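April 15, 2026

Second session on the footbridge count. I set up at the north ramp before the shift change at the Gronholm works and stayed until the light went flat. Dry, wind from the river, enough to close the umbrella at the noodle cart but not enough to clear the deck.

The method is unchanged from last spring. One hand counter for each direction, totals written down at the end of every interval, and a separate column for anyone who stops for longer than it takes to tie a shoe. Strollers are logged as one person plus a mark in the margin. Bicycles being walked go in the main column, and bicycles being ridden go in the other one, although the signs say there should be none.

Total for the day, both directions: 2,846. Of those, 1,525 were southbound, toward Skotthorpe and the market. The split is less even than I would have guessed from standing there. The northbound walkers arrive in clumps off the tram and feel like more people than they are. 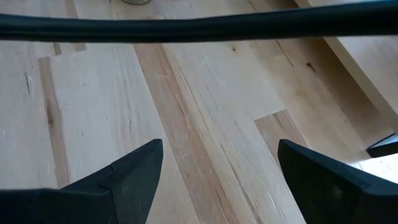
The clumps are a problem for the counter. When a tram unloads, the front of the group reaches my line while the back is still on the stairs, and slower people on the right get hidden behind faster ones on the left. I moved the line back to the second lamp post, where the deck narrows, and that helped. It does mean that today's stopping column can't be compared directly with the last session's. I noted the change at the top of the sheet and drew the new line on the sketch plan.

Ingvild Solberg took over the counters while I ate. Her interval totals follow the same curve as mine, so I have left them in without adjustment. She records stoppers more strictly than I do – a person leaning on the rail while still talking to someone walking beside them counts for her and doesn't for me. We should settle the definition before the next session. My preference is both feet still.

Stopping places, in order of use: the midspan bay on the west side, the top of the south stairs, the bench end by Kavo. The midspan bay has the view down to the weir. The stairs have no view worth mentioning, and people stop there to look for someone or to decide which way to go. The Kavo end is the coffee queue, which now backs up onto the deck and takes the width down to two people abreast. I measured it at the worst point and wrote the figure on the plan.

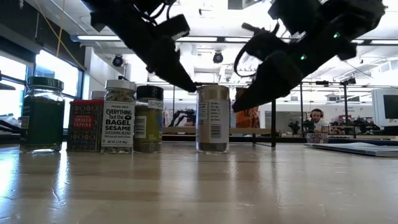 Does the queue change how people use the rest of the bridge?

It shifts them to the east rail well before they reach it, and most stay on that side all the way across.

I had not noticed this earlier because I was watching the line and not the approach. On the east side the deck boards are more worn near the south end, which fits, although the drain is on that side too and may account for part of it.

Lachlan McPhee came by with the camera and worked from the lower steps, mostly legs and bags against the sky. He wants the late light on the railing and thinks the west face will be usable for another week before the sun sets behind the Mihăilă building for good. I gave him the times of the tram arrivals. He shot the accordion player too, who has moved from the south landing to the underpass, where the sound carries better and the wind doesn't reach. One listener during the time I was down there, sitting on the curb with a bag of oranges.

Street stalls on the south side: flowers, phone cases, the knife sharpener, the noodle cart. The knife sharpener packed up early. Flowers were selling to northbound walkers only, as far as I could tell from the deck.

Typed up the sheets at the table this evening. The interval with the school group is an outlier and I have flagged it but kept it in. Roos Bosman asked for the raw numbers as well as the chart, so both will go to her in the same file.

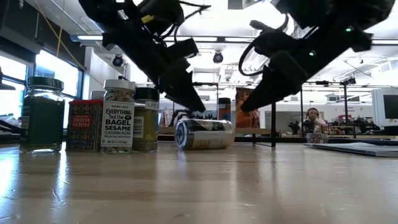 Two grippers above the table, spice containers lined up on the left.

Still to do: the definition of a stop, a fresh battery for the clock, a clipboard with a stronger clip. Érica Lins has the south stairs next time and will need a copy of the plan with the new line on it. I will take the midspan bay myself and log the length of each stop as well as the number.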